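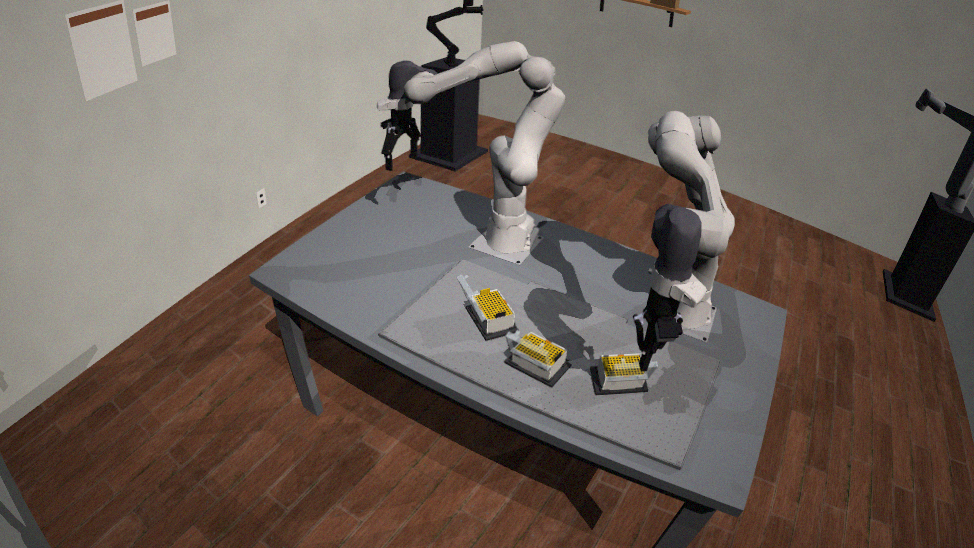
Two white arms at a gray table, with three pipette-tip boxes on the mat.

Plakex Starter Board and Workbook, reviewed by Idun Halvorsen
September 8, 2023

I have to confess that I came to the Plakex kit with a bit of a grudge, having bought three beginner electronics sets over the years and finished none of them. There is always a point, usually the evening I meet my first resistor chart, where the box goes back on the shelf behind the board games. So when Gudrun Lie asked if I would try this one for the newsletter I said yes mostly out of politeness, and then I lost the better part of two weeks to it!

What you get is a small programmable board, a breadboard, a bag of parts sorted into labeled paper envelopes (bless whoever thought of that), a USB cable long enough to reach the floor, and a spiral-bound workbook with 40 projects. The spiral binding sounds like a silly thing to praise, but it lies flat next to your elbow while both hands are busy, and my last kit came with a folded sheet that kept closing itself on page two.

The early projects are gentle. You blink a light, you blink two lights, you make a button do something, and by the end of the first evening I had a little traffic signal going on the kitchen table. My nephew Leif Bråten, who is eleven and hard to impress, asked if he could have a go and didn't give it back until bedtime. The workbook shows you the wiring first and lets you get it running, and then goes back over why the resistor is there. I liked that order very much. Others may find it backward, and Märta Hägglund, who taught shop for years, told me she would have wanted the theory up front.

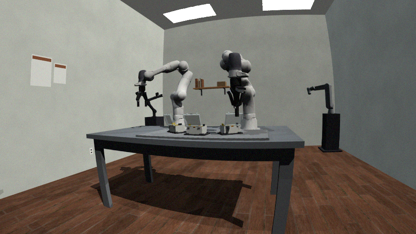 Vol. 12, No. 3 | Page 17

The software is where I'd knock off a few points. It installs easily enough, but on my older laptop it took three tries to find the board, and the error message was just a number, 2,687, with no mention of it anywhere in the workbook. I wrote to the help address and got a kind reply from Chaimae Salem the next morning — change the port setting, restart, done. I only wish it had been printed on the inside cover, where a nervous beginner would see it before deciding she had broken something.

Around project twelve you start on sensors, and the going gets steeper. The temperature logger saves up to 2,000 readings, more than I will ever need to learn how cold my pantry gets, and you are suddenly dealing with loops inside loops. I read that chapter twice and made a pot of coffee in between. The motor chapter after it is much better written (I suspect a different author) and the little fan you build is a joy. Mine still runs on the windowsill.

A few odds and ends. The jumper wires are on the stiff side and two of mine were loose at the tip out of the envelope. The buttons are excellent. The plastic case is a size too small once you've unpacked everything, so plan on a shoebox. There is a bigger set from Zitari with 200 parts, which I borrowed from Gudrun in May, and it is a fine thing if you already know what half of them are for. I didn't.

I would give the Plakex to a patient teenager, or to a grown-up who has been scared off before, as I was. Set aside whole evenings for it, keep a pencil handy for the margins, and write that port setting down somewhere before you start.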